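The Egg Route

6 March 2021

I should say up front that I only took the egg route because I owed my aunt money. 413 dollars, to be exact, and she was exact, she had it on a slip of paper stuck to the side of her refrigerator with a magnet shaped like a trout.

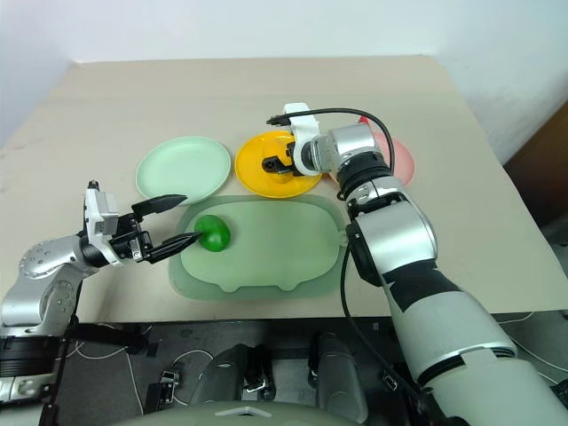

So I was twenty-six and broke and living over her garage in Flukcombe, and she said, you can pay me back or you can drive the eggs. I said how long would I have to drive the eggs. She said until she felt better about it.

If you've never been to Flukcombe, it's the kind of town that has one good hill and talks about it a lot. The road goes up the hill, past the feed store, past the closed bowling alley, and then down the other side to Velluvard, where the people have more money and nicer mailboxes. My aunt had chickens in Flukcombe and customers in Velluvard, and between the two there was the hill, and now there was me.

The car was a station wagon from Bodnár Motors, bought used, and then used a whole lot more. The heater worked on one side only (the passenger's). The eggs rode in the passenger seat with the belt across them, so for most of that winter the eggs were warmer than I was. I complained. My aunt said the eggs had never borrowed anything from her.

I had 30 stops. She gave me a list written in pencil on the back of a seed catalog page, and it had no names on it, and hardly any house numbers either. It said things like "blue door, ring twice" and "leave in mailbox but NOT if windy" and "the dentist." That was the whole entry, the dentist. I drove around Velluvard for most of my first morning looking for a dentist's office, and when I called my aunt from a gas station she said oh, he's not a dentist anymore, he's in the yellow house with the boat.

There were four yellow houses with boats. I'm telling you, it's a nice town.

The last line on the list said "Prurkon - 2 eggs - back step." Everybody else got a dozen, or half a dozen if they lived alone or were mad at my aunt. Prurkon got two. I asked her about it that first week and she was cleaning the sink and didn't turn around.

"It's a house," she said. "It has a sign. You can't miss it."

"Who buys two eggs?"

"Somebody who wants two eggs," she said, and turned the water on harder, and that was the end of that.

It was a house, and it did have a sign. PRURKON, in iron letters over the porch, the way people name a house when they've got a long driveway and nothing else to do with it. Three chimneys, a lot of ivy. I never found out what it meant. I had a theory for a while that it was a place somebody had gone on a honeymoon, and then a different theory that the iron letters had been left over from another sign and somebody just used what they had.

I went around to the back step like the list said. There was a coffee can there with a lid on it. In the can there was a folded dish towel and a dollar. I took the dollar and put the two eggs in the towel and put the lid back on, and I drove home over the hill with my left foot going numb.

This went on all winter. I never saw anyone at Prurkon. The dollar was always there, always folded the same way, in thirds like a letter. Sometimes the towel was different. There was a checked one, and one with a map of some lake on it, and once, around the holidays, a very stiff new one that still had the creases from the package. I remember being kind of touched by that, standing there in the slush. I thought, well, they got out the good towel.

You get to know people in a funny way when all you do is leave things at their doors. I knew the blue door had a new baby because the ring twice got crossed out and my aunt wrote "DO NOT RING EVER." I knew the dentist was trying to sell the boat. I knew which people washed their empty cartons before handing them back and which people very much did not. But Prurkon never gave me anything to go on apart from towels.

Then in April, I dropped the eggs.

Not all of them! Just those two. It was my last stop and it was raining the thin cold kind of rain, and I had one egg in each hand because I'd gotten cocky, and I slipped on the moss by the back step and threw both arms out to catch myself. One egg hit the step. The other one sailed, I mean it really sailed, off into the ivy, and I never found it.

I stood there. I had nothing left in the car. It was nearly 30 minutes back over the hill, and I had a shift at the feed store that I was already going to be late for, and I thought, it's two eggs, I'll leave the dollar and bring four next time. That's fair. Anyone would call that fair.

I had just put the lid back on the can when the door opened.

She was very small. I'd pictured somebody tall, I don't know why, I guess because of the chimneys. She was wearing a man's raincoat over a nightgown and she had a spoon in her hand, and she looked at me and then at the egg on the step and then back at me.

"You're not her," she said.

I said no, I was the nephew.

"Where is she?"

I said she was home, she was fine, I was doing the driving now. I'd been doing it since fall. The woman thought about this. She looked me over, my shoes mostly.

"I thought she was getting heavier on her feet," she said. "I listen for her, you know. I thought, she's really stomping now."

I apologized for stomping. I apologized for the egg, and for the other egg, and I pointed at the ivy. She leaned out to look at the ivy like she might spot it. Then she asked if I wanted to come in out of the wet, and I said I was late for work, and she said all right, and I went in anyway. I can't explain that. I think it was the spoon. I wanted to know what the spoon was for.

The spoon was for oatmeal. She had a kitchen as big as my whole apartment with one chair pulled up to the table, and she gave me the chair and stood at the counter and ate out of the pot. It was the warmest I'd been since I took the job. She asked how the chickens were. I said they were mean. She said yes, they always had been, she used to have them here.

"The chickens?"

"Their grandmothers," she said. "Your aunt used to cook for me, before she bought the place over the hill. When she left I gave her the hens. I couldn't catch them, so she might as well have them. She said she'd bring me an egg every week until they quit laying."

"She brings two," I said.

"Well, one's for her." She scraped the pot. "She used to come in and we'd each have one. Then her hip got bad and then she said something about the chimney and I said something about her husband, and after that she just left them in the can. But she kept on leaving two. So I kept putting out the dollar."

I asked her how long ago that was, the thing about the chimney.

"Oh," she said. "You'd have been in school."

I was so late for work that day. I got a talking-to, and I deserved it, and I had oatmeal on my sleeve the whole time I was getting it.

When I got back to the garage that night my aunt was sitting in the kitchen with the radio on. I put the dollar on the table. I hadn't meant to take it, but she'd pushed it at me on my way out, eggs or no eggs. I said I'd dropped the Prurkon order, and I said I'd met her.

My aunt turned down the radio. She asked if the chimney had been fixed. I said there were three of them and I hadn't known which one to look at.

"The left one," she said. "It leans. I told her it leaned."

I said I'd check next time. She got up and went to the drawer where she kept the string and the batteries, and she took out a fat envelope and set it down next to the dollar, and it was all dollars, every one of them folded in thirds. She didn't say anything about it. I asked if I could count it and she said go ahead, and it came to 750. I said you know that's more than I owe you. She said that had nothing to do with it, and I still owed her.

Then she wanted to know what kind of shape the kitchen was in, and did the woman still have the big table, and was she eating right. I said oatmeal. My aunt made a face I'd never seen her make about anybody but family.

The next week I went out to load the wagon and there was already somebody in the passenger seat. She had her good coat on and the eggs on her lap. She'd put a cushion behind her hip. She told me I was letting the cold in.

So the eggs got the warm side again and so did she, and I drove. She had opinions about how I took the hill. She had opinions about the dentist, which we'll leave out. We did the blue door, and the mailbox (no wind), and all the rest of them, and when we turned in under the iron letters she made me stop the car halfway up the drive, and rolled her window down, and looked at the roof for a good long time.

"It's worse," she said, and she sounded so happy. "Pull up to the back."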